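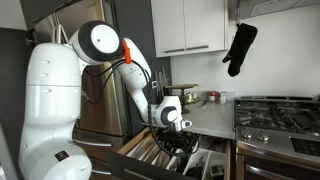

Gernstead Community College
Safe Spaces for Little Ones, Session 4: Sleep, stairs and the rooms in between
Handout, March 1, 2026

Welcome back, everyone, and thank you for the lovely discussion last week on bath time. I promised to write up the part on sleep spaces, which we rushed through (my fault, I do go on), so please keep these pages with your Gildale workbook.

The cot
A baby under twelve months sleeps on their back, on a firm, flat mattress that fits snugly against all four sides. Pillows, bumpers, doonas and soft toys all stay out. I know how tempting it is when Nan has crocheted something beautiful! Hang it on the wall, well out of arm's reach, and everybody's happy. Cords from blinds and monitors need to be well away too, and when you're judging "away", get down on the floor and think about what a determined ten-month-old could grab while standing up.

Once your child starts trying to climb over the rail, it's time to think about moving to a low bed. Some children are ready early and some would stay in the cot until school if you let them.

Stairs and gates
We compared two kinds of gate in class. Pressure-mounted gates are fine between rooms or at the bottom of a staircase. At the top you want one screwed into the wall or post, opening away from the drop. The Veso demonstration gate is still in the storeroom if you'd like another go at the latch, and I'd encourage grandparents especially to try it with one hand, holding a bag of shopping in the other.

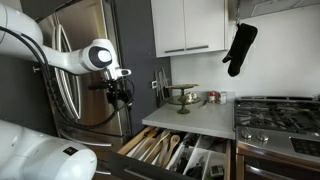 Furniture
Chests of drawers, bookcases and televisions should be anchored to a stud. Heavy things go in the bottom drawers, and nothing tempting (remotes, lollies, the good biscuits) sits on top. If you rent, have a chat with your landlord or agent before you drill, and get the answer in writing.

For next time
Read Grabowska, chapter 18, and fill in the room-by-room checklist on page 39. Do one room properly and leave the others for the holidays if life is busy. Bring along a rough sketch of your hallway or landing too, doors included. Mine always look like spaghetti, so please don't fuss over the drawing.

The September intake is listed under course code 2554 for those who have friends asking.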